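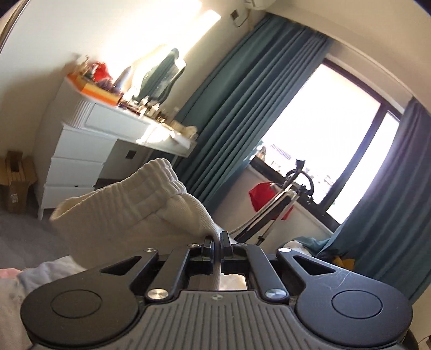

Le Gidon serait « une bonne pince vendue avec une mauvaise dragonne », selon un commentaire souvent repris dans la page de discussion consacrée à l'outil, et le reproche a été en partie entendu avec la version 2. Le même commentaire regrettait l'absence d'une notice imprimée en français.

Le Gidon est une pince portative à deux doigts, actionnée à la main, commercialisée par la société Plisthorpe. Elle sert à enregistrer des démonstrations de manipulation, destinées ensuite à l'entraînement de bras robotisés équipés d'une pince de même géométrie. L'opérateur tient l'outil par la poignée, saisit les objets comme le ferait le robot, et une caméra fixée au-dessus du corps enregistre le mouvement. Aucun robot n'est nécessaire pendant la prise de données.

Le produit est proposé seul, en kit à monter ou dans le cadre d'un service de collecte. Il est surtout employé pour les tâches domestiques et pour la manipulation de textiles : ramasser un vêtement, l'étaler, le plier, le suspendre.

Nom

Gidon est à l'origine le nom interne du projet chez Plisthorpe. L'orthographe « Guidon », fréquente dans les forums francophones, est fautive. La documentation anglaise écrit parfois GIDON en capitales, sans que le mot soit un sigle.

Description

La pince adopte une construction presque symétrique. Deux larges bras extérieurs noir mat, à l'extrémité arrondie, s'amincissent vers le centre autour d'une ouverture triangulaire. Un fin cercle est gravé sur chacun d'eux. Deux biellettes intérieures droites complètent le mécanisme et s'articulent, dans leur partie basse, sur deux gros axes métalliques brillants ; des axes plus petits équipent les articulations supérieures. Les doigts, noirs eux aussi, se rejoignent au milieu. Le corps central, gris foncé, porte des rainures dans le sens de la longueur et un petit emblème rond près de son bord supérieur.

L'ouverture maximale entre les doigts est de 104 mm. La masse de l'outil prêt à l'emploi, sans la caméra, est de 453 g. Plisthorpe ne communique pas d'effort de serrage, l'effort dépendant de la main de l'opérateur.

Les surfaces noires marquent facilement. Les rayures claires qui apparaissent à l'usage n'ont pas d'effet sur le fonctionnement, et la garantie les exclut.

Mécanisme

Une gâchette placée sous la poignée tire une tige logée dans le corps. La tige entraîne les biellettes, qui rapprochent les doigts en les maintenant parallèles sur la plus grande partie de la course. Un ressort de rappel les rouvre dès que la gâchette est relâchée. Le ressort est disponible en deux raideurs, souple et standard ; la raideur souple est livrée par défaut depuis la version 2.

L'écartement des doigts est mesuré par un codeur magnétique monté sur l'axe gauche. Sur la première version, il était déduit des images, et les séquences où un tissu recouvrait l'extrémité des doigts devaient souvent être écartées. Le codeur se recale par une fermeture complète à vide, à faire au début de chaque session. Si l'opérateur l'oublie, le logiciel accepte quand même l'enregistrement et ajoute un avertissement dans le journal, ce que plusieurs utilisateurs jugent trop discret.

Doigts interchangeables

Trois jeux de doigts sont au catalogue. Le jeu de base, à face plate revêtue de silicone, convient aux objets rigides de petite taille, flacons ou boîtes par exemple. Le jeu dit Fujimoto, plus étroit, a une face finement striée ; il a été dessiné pour prendre une seule épaisseur de tissu au bord d'un vêtement. Le troisième, à bout courbe, sert aux poignées de tiroir et aux anses.

Le changement se fait avec une clé six pans fournie. Il faut compter deux vis par doigt. Les vis reçoivent un frein-filet faible en usine, à renouveler après plusieurs démontages. Les doigts du premier modèle se montent sur la version 2, mais l'inverse demande une cale vendue séparément.

Logiciel et format des données

Les enregistrements sont gérés par Kanetti, une application installée sur un ordinateur portable ou sur un téléphone relié à la pince par câble. Kanetti synchronise la vidéo, la position de l'outil et l'écartement des doigts, puis découpe la session en épisodes. Le découpage automatique repose sur les temps d'immobilité ; il fonctionne correctement pour les objets posés sur une table et se révèle moins fiable avec le linge, que l'on reprend et que l'on lâche plusieurs fois au cours d'un même pliage. Une pression double sur la gâchette permet alors de marquer soi-même le début et la fin.

La position de l'outil est calculée à partir de la vidéo et d'une centrale inertielle. Les pièces d'habitation posent des difficultés connues : fenêtre en plein soleil, miroir dans le champ, murs clairs sans motif. La notice conseille de tirer les rideaux quand une fenêtre fait face à la zone de travail, ou de travailler dos à la lumière. Elle recommande aussi de faire un lent tour de la pièce avant le premier épisode, outil en main, afin que Kanetti dispose d'une carte de départ.

Les fichiers sont exportés dans un format ouvert, documenté par Plisthorpe. L'application elle-même ne l'est pas. Un module de floutage des visages et des écrans est inclus ; il s'exécute sur l'ordinateur de l'utilisateur, avant tout envoi.

Usage avec les textiles

La manipulation du linge est l'emploi pour lequel le Gidon est le plus souvent cité. Les vêtements n'ont pas de forme fixe, et la difficulté principale est de choisir un point de prise. Une ceinture élastique froncée, par exemple, offre beaucoup de plis faciles à pincer, mais une prise dans les fronces entraîne souvent plusieurs épaisseurs à la fois. Les opérateurs formés par Plisthorpe apprennent à chercher d'abord une couture ou un ourlet, puis à soulever le vêtement et à le laisser pendre avant de décider de la suite.

La plupart des protocoles de pliage demandent deux outils, un par main. Les deux pinces sont alors appairées dans Kanetti, qui leur attribue un côté. Avec un seul Gidon, on peut enregistrer le ramassage, le tri et la dépose dans un bac. L'opérateur doit s'interdire d'aider avec sa main libre, faute de quoi l'épisode n'est pas reproductible par un robot à un bras.

Les mailles lâches s'accrochent parfois aux vis des doigts courbes. Les jeux plats et Fujimoto ont des vis noyées et ne présentent pas ce défaut.

Versions

La première version avait une poignée droite, sans codeur, et un corps en deux coques collées. Elle n'est plus fabriquée, mais les pièces d'usure restent au catalogue.

La version 2, présentée en août, a apporté le codeur, une poignée inclinée et un corps vissé que l'on peut ouvrir pour remplacer le ressort. La dragonne a été élargie. Son point d'attache n'a pas changé et continue de gêner les gauchers, qui la retirent généralement.

Commercialisation

Le Gidon version 2 est vendu 791 euros l'unité, avec un jeu de doigts de base et une licence Kanetti sans limite de durée. La caméra est à fournir par l'acheteur ; une liste de modèles compatibles est tenue à jour par Plisthorpe. Le kit à monter contient les mêmes pièces mécaniques, le codeur étant déjà réglé. Le montage prend une demi-journée à une personne habituée à la petite mécanique.

Le service de collecte s'adresse aux laboratoires et aux entreprises sans équipe sur place. Plisthorpe fournit les outils, forme les opérateurs et livre les épisodes vérifiés. Le tarif est établi sur devis, selon la nature des tâches et le nombre de logements.

Réception

Les utilisateurs apprécient la rigidité du mécanisme et la facilité avec laquelle on remplace les pièces. Les critiques portent sur la fatigue du poignet lors des longues sessions, la caméra déportant le centre de gravité vers l'avant, et sur le prix d'une paire une fois les accessoires ajoutés. Kanetti est jugé stable sur ordinateur et plus inégal sur téléphone, où les sessions longues provoquent parfois une désynchronisation entre la vidéo et le codeur.

L'écart entre la pince tenue à la main et la pince montée sur robot est également discuté. Les deux partagent la même géométrie de doigts, mais la version motorisée ferme plus lentement. Plisthorpe publie un facteur de correction pour chaque jeu de doigts, à appliquer au moment de l'export.

Voir aussi

Préhenseur
Apprentissage par imitation
Manipulation d'objets déformables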